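Home | Forums | Search | Members | Log in

Estgate Robotics Boards > Software > Planning and Control

Planner keeps giving up over the colander
October 2019
Posted by Rosimeire Sampaio
Print this thread | E-mail this thread

rsampaio
Tabletop pick and place, kitchen stuff. Running Kernanel for planning, own grasp code on top. Since I updated in August the planner times out whenever the arm has to go low over the green colander. Everything else on the table is fine. Log says "no valid goal state", 351 times in one night. Same targets worked on the old version. Anyone?

zekell_fan
Collision padding. They changed the default. Check what yours is set to.

rsampaio
Padding is 13 mm. I never set that. Was it always 13??

zekell_fan
No. Used to be way smaller. Put it in your own config and stop trusting defaults.

dropframe
Disagree, padding isnt the problem, it's the symptom. The colander is full of holes. Depth camera sees through some of them and the voxel map fills up with junk above and below the rim. Then you pad the junk. Of course there is no goal state. Look at the map first, before you touch any numbers.

zekell_fan
The map was just as bad on the old version and it worked. She said so.

dropframe
It worked by luck.

rsampaio
ok ok. Dumped the map. 2504 occupied cells in the box where the colander is, and a lot of them float. So dropframe has a point. But with padding turned way down it plans again, so you both do.

kinchain
Turning padding down is how I bent a finger. Please don't leave it like that.

meireles_dev
I maintain the Meireles filter node, so biased. Swap the voxels for a fitted mesh once the object is recognized. Clear the cells inside the mesh plus a small margin, then planner sees one clean shape. Padding can stay where it is.

dropframe
And when recognition is wrong you've cleared cells around a thing that's really there. Great.

meireles_dev
You keep the voxels until confidence is over the threshold. It's in the readme - second section.

rsampaio
Trying the mesh thing tonight. The banana bunch is my worry, no good mesh for that, the one I have is basically a blob.

kinchain
Blob is fine for avoiding. Only need a good one for whatever you're grasping.

zekell_fan
Also turn off self filtering on the cables if you have it on. Mine was eating half the table.

dropframe
Opposite here. Without it the cables show up as an obstacle stuck to the arm and every start state is in collision. Depends how they hang.

zekell_fan
Fair. Tie them up then.

rsampaio
Update. Mesh swap is in, threshold high. Padding back at 13. Plans over the colander, no timeouts so far. Left to do is the side by the toaster oven, it still takes a silly long route to get from the plate to the bowl. Layout I'm testing:

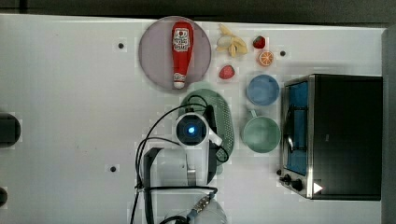
Does the planner need a fresh map before every single pick?
Only if something in the workspace moved since the last one. Otherwise keep the map, update the cells around the object you just took, and do a full rescan when a grasp fails.

kinchain
I rescan every time anyway. Costs me 2 seconds, who cares.

rsampaio
I care, I run these all night.

dropframe
For the long route, check your joint weights before blaming the oven. If the base joint is cheap and the elbow is expensive it will swing wide every time. Default weights are all equal, and that's almost never what you want.

meireles_dev
Or the path is fine and the shortcutting step is off. It got its own flag in the update, off by default.

rsampaio
Flag was off. Of course it was. Route is shorter now, still not pretty. Doing the weights next, will post the config when its cleaned up.

zekell_fan
Post it messy. Half of us need the same numbers.

Reply | Previous thread | Next thread | Back to top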